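The Second Life of a Slim Novel

Three people on the same train car, one evening in May, were reading the same book. I know because I was one of them. The other two were sitting across from each other and hadn't noticed yet, and I spent four stops willing one of them to look up. The book was a reissue of The Salt Ledger, a novel that first came out so quietly that its original publisher, long gone now, left hardly a trace of it anywhere. It's a slim thing. You can read it in an evening and then spend a week wishing you'd gone slower.

The reissue comes from Joltetska, a tiny press that has been putting out forgotten fiction from a couple of rooms above a bicycle shop, and I am completely in love with what they're doing. Nine books so far, every one of them something I had never heard of, and I say that as a person who has bored friends at dinner with lists of out-of-print novels since college. They've given us a comedy about a failing ferry line. They've given us a ghost story told entirely through a hotel's complaint letters (it's called Regrets from the Stanatetti, after the hotel, and you should get hold of it at once). They've given us a family saga that stops dead in the middle of a wedding and starts again from the caterer's side!

What ties the list together is hard to pin down, and I like that. The books aren't from one country or one decade. Some are funny, some are so sad I had to put them in another room. But they all have a kind of nerve. You feel that the writer tried something and didn't check first whether it was allowed.

Finding them is slow work. A lost novel doesn't sit on a shelf with a sign on it. The press works from old library sale catalogs, from the back pages of other books where publishers used to list their new titles, and from tips sent in by readers. One tip list they were handed ran to 2,968 titles, typed, with no notes at all except a small x beside the ones the sender had hated. Several of the x's turned out to be wonderful. The ferry comedy was an x.

Then comes the question of who holds the rights, and this part can take longer than writing a new book would. Heirs move. Contracts vanish. The saga, The Radulović Wedding, was tied up for years over a single missing letter, and when the letter surfaced it was inside a cookbook. I asked whether they ever give up, and the answer was that a few titles are resting. I'm going to borrow that word for every unfinished thing in my house.

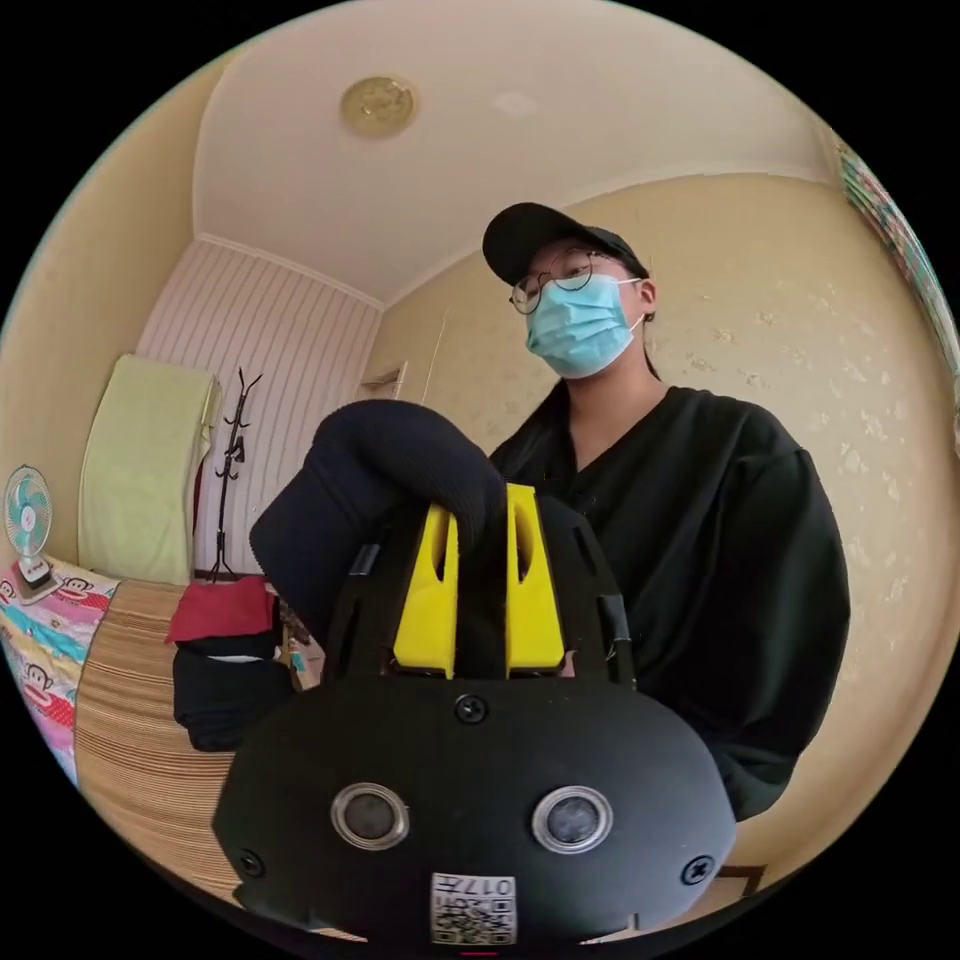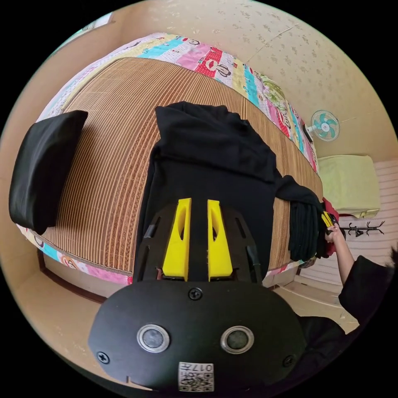 Second photo: yellow gripper tips resting on a black garment.

The design deserves a few words of its own. The covers are plain at first glance, one flat color with the title set small, but the paper has a slight tooth to it and the spines actually stay open on a table. The type is a size that grown adults can read on a bus. Every book has an afterword in place of an introduction, which I wish more publishers would do. I'm tired of having an ending explained to me by a kind stranger before I've reached page one. Joltetska lets you go in cold and saves the history for later, when you're hungry for it.

And the afterwords are good! The one for The Salt Ledger runs 40 pages and reads like a detective story. It follows the author through three addresses and two names, to a town called Stosetti where she kept the books for a shipping office and wrote on the backs of the invoices. She finished one novel. There may have been part of a second, and there's a lovely passage about a trunk that I won't spoil.

The first printing of The Salt Ledger was 788 copies, a number chosen by how many boxes would fit under the stairs. They were gone before the summer. Bookstores started calling, then book clubs, and then the kind of reader who buys five and hands them out like gum. The second printing is in stores now, and the stairs have been given back to the bicycle shop.

If you've never tried the press, I'd start with the hotel ghost story, because it's the quickest way to find out whether you share their sense of humor. Each letter is polite. Each is a little longer than the one before. By the time a guest writes to ask why the elevator has begun to stop at a floor with no number, you'll be reading with the lights on. From there go to the ferry book for relief, and keep The Salt Ledger for a night when you have no plans and the phone is in a drawer.

The next title is due out this fall, a novel about two sisters who run a lending library out of a barn and disagree about late fees. I've read the first chapter in proof. It opens in the middle of an argument, and the older sister is winning.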